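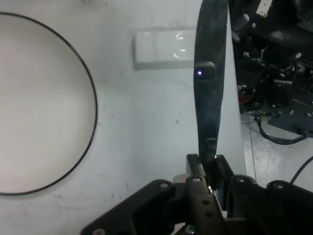 Fig. 1. Worktop for the layout exercise, with the circle on the left.

Surfaces and Layout, notes for session 2

OK, so last time we ran out of minutes right when it was getting good, and a few of you (hi, Amarachi!) asked me to write up what I say about white on white. I do love this topic, so bear with me.

Start with the circle. It has a thin black line around it, and the inside is a touch warmer than the table. I'd call both of them "white" if you asked me in the hallway, but put them side by side and they drift apart. Mix your off-white first and the tabletop second. I do it the other way every year and regret it.

Then the white plastic block. It's glossy with rounded edges, so you get bright highlights on top and a soft gray shadow along the bottom. Draw the shadow before the outline! Ifeanyi Nwachukwu's version from September has hardly any outline at all and it reads perfectly well as a solid thing.

The tall black piece is your dark anchor. Glossy black is never just black, so look for the bluish and grayish bits in it and keep your darkest pencil for later.

And please leave the smudges and scuffs in. I know, I know, it's tempting to tidy the table on paper. Armelle Gautier's handout on worn surfaces (it's in the Osagie folder) is very good on this, especially the part about small dark specks.

For next time:
- one pencil study, no bigger than your hand
- one page of grays, labeled
- read Armelle's handout up to the section on varnish

We're in room 424 again. Bring an eraser you don't mind ruining.

Related items
Session 1: Looking at a table
Piyumi Nanayakkara: Shadows with soft edges
Field notes from the Haltitz studio

We use cookies to remember your settings. Accept | Manage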